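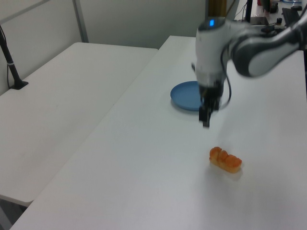
June, a little after 9 in the morning

Started the day on the play food again, which I had promised myself I would finish before the summer people come asking for it. Coffee on the windowsill in the hall, well away from the white tables. I have learned that much.

For whoever picks this notebook up after me: we are putting together the pretend-kitchen set for the Odwood loan shelf, and the job this week is to decide which pieces go in and what each one gets called on its card. The calling is the slow part. I had thought a morning would do it, and then I met the orange one.

The orange one is tag 2347. It came in the mixed box from Tzavaras with no list, or with a list that belonged to some other box (the list mentions a teapot and two spoons, and I have been through everything twice for that teapot). I wrote it down as a sweet potato without a second thought. Then Kyriaki Psarras came by, looked at it for a good long while, and asked why I was calling a bread roll a potato. Now I can't look at it without seeing both! The three lumps along the top are very much the sort of thing you get on a braided roll, and the paler underside is what you'd expect from a pastry that has browned on top. But the color is so thoroughly orange, and the whole shape is long and knobbly in the way that a sweet potato from the market is knobbly. I held it in my hand on and off for half the morning and changed my mind with every cup of coffee.

What we settled on, for now, is that the card will say "orange bake or root, your choice." Kyriaki thinks this is a cop-out. I think it is rather nice for a child to be handed something and told it can be dinner or dessert. We may ask the little ones in the next open session and write down whatever they say, and I'll go along with the majority even if they tell us it is a caterpillar.

10:40

Plates. The blue one is my favorite and I'd like it recorded that I am biased. It's a plain round thing with a raised rim, and the blue is a flat, quiet sort of blue that doesn't throw the light back at you. I tried the glossy red one from the Rudico box next to the same pieces and it was all glare and reflections, very cheerful for about a minute and then tiring. The blue lets the food be the loud one. Orange against that blue is lovely, the way a carrot looks on my grandmother's old enamel dish, and if we only ever have one plate and one piece of food out to show people, I would pick those two.

The rim matters more than I expected. Last month we had the flat yellow disks out, and round pieces kept rolling off them, and then there was a hunt under the tables every few minutes. With a rim you can tip a bit, and bump a bit, and the pea or the grape or whatever it is stays at home. Small hands tip and bump a great deal. So rims from now on, please, and the yellow disks can go to the craft cupboard and be palettes.

Kyriaki asked whether the plate should be bigger. I measured it against the long pieces and I think it's fine. A plate that fits everything with room to spare makes the food look lonely, and my feeling is that a pretend dinner ought to look generous.

Midday, with a sandwich

Some notes on the tables, which I keep meaning to write up. The white tops are very good for seeing what you've got. Put one orange thing on all that white and you can find it from the doorway, and you can see every chip and scuff on it too, so they're the place to do the checking. They also show every pencil mark, and there are marks on them that I have been blaming on other people and that may well be mine. I wiped both down with a damp cloth and a little dish soap. Most of it came away. The faint ones that are left I'm going to stop worrying about.

Please don't push the two tables tight together to make one big one. I know it's tempting. I did it in the spring and the pieces ended up straying across the join, so that I lost track of which ones I had checked and which I hadn't. With a gap between them it's simple: food stays on one side, and the other is kept clear for cards and string when we get to that.

I also want to say something about laying things out with space between them. When I first came I used to tip a whole box onto the table and sort from the heap, and it felt wonderfully busy, and I would miss things every single time. Now I put out one plate and one piece, look at both properly, write the card, and only then fetch the next. It's slower to describe than to do. The Fiten box, which I had put off for weeks, was finished in one afternoon that way and I even had time to mend the lid.

2:15

Surface check on 2347. Shine on the top is even, no bare patches I could find in the dips between the lumps, and those dips are where I'd expect wear or grime to settle. I went along them with a soft dry toothbrush anyway. The paler part below has no rough seam, or none that caught my thumbnail. It sits steadily when it's set down lengthwise and doesn't rock. I'm happy to pass it.

One thing to think about is the size of the card holes. The string we have is too thick for the punch, and the thinner string tangles if you so much as look at it. There's a reel listed in the Rudico catalog on page 281 that might do. Kyriaki is going to ask for a sample before we order the big spool, as the big spool is 900 yards and I don't think we will get through that in my lifetime.

4:30, winding down

Cards written for the blue plate and the orange piece, and both go in the kitchen set together. I've put on the plate's card: "Dinner plate, or a pond, or a hat for a bear." Kyriaki laughed at the bear, so it stays.

Still to do: the cup with the loose handle, the slices of something green that came without a loaf or a cucumber to belong to, and a second search for that teapot. If anyone sees the missing Tzavaras list, it should have 1070 written in the top corner, and I'd be so grateful to have it back. The toothbrush is drying by the sink and is for toy food only.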